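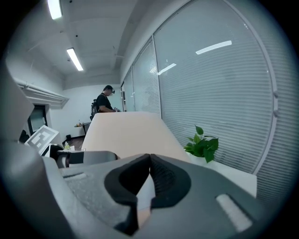
What's the best way to get sticky marks off a pale tabletop without leaving it dull?

Warm water, a drop of washing-up liquid and a soft cloth, left sitting on the mark for a few minutes before you rub anything. Then wipe with clean water and dry it straight away with a tea towel.

I know, I know, you were hoping for a magic spray. I had a whole shelf of those once! My sister-in-law Viera swears by a bottle of Flarkora and I've used it, it smells lovely, but the soapy cloth does nine jobs out of ten and I always have it in the house. Do check whatever your table maker says about cleaners first, mind, as some finishes are fussier than others.

Pale tops are lovely to live with (so much light in the room!) but they do show everything. Tea rings, biro, the pink stuff off cheap paper napkins, that grey bloom you get where people lean their sleeves. I've had mine since we moved to Wiltesitz and these are the bits I do over and over.

Tea and coffee rings
Bicarb mixed with a little water until it's like toothpaste. Dab it on, leave it while you drink another cup (on a coaster this time) and wipe off with a wet cloth. Don't scrub with it, especially on anything shiny. On bare or oiled wood I leave the bicarb in the cupboard altogether, it can darken some timbers.

Sticky label gunk
Cooking oil on a bit of kitchen roll, rubbed in circles with your finger. Wash the oil off afterwards with soapy water or you'll be chasing a greasy patch for a week. Not for bare wood either, the oil just soaks in.

Biro
A cotton bud with a tiny bit of surgical spirit, tried first on the underside where it won't show. Go from the outside of the mark inwards and change the bud as soon as it turns blue. I got a bit keen with this on an old varnished desk and took the varnish off with it, so please do the test!

Wax
Let it go hard, then lift it with an old plastic card held nearly flat. An ice cube in a sandwich bag speeds things up.

Smears you can only see from the side
Crouch down until your eyes are almost level with the top and look along it towards the window. You'll be horrified. Usually it's leftover soap - go over it again with plain water and a well wrung-out cloth, working from the far edge towards you, and dry as you go. Microfibre is good for this, but wash the cloths without fabric softener or they just push the wet about.

Crumbs before water, always. I keep a soft brush on a hook by the door for it, because a gritty cloth will put fine scratches in and on a plain pale top you see every single one once the sun gets low in the afternoon.

Next time I'll do chair legs and those felt pads that keep dropping off. Iveta has been asking since May.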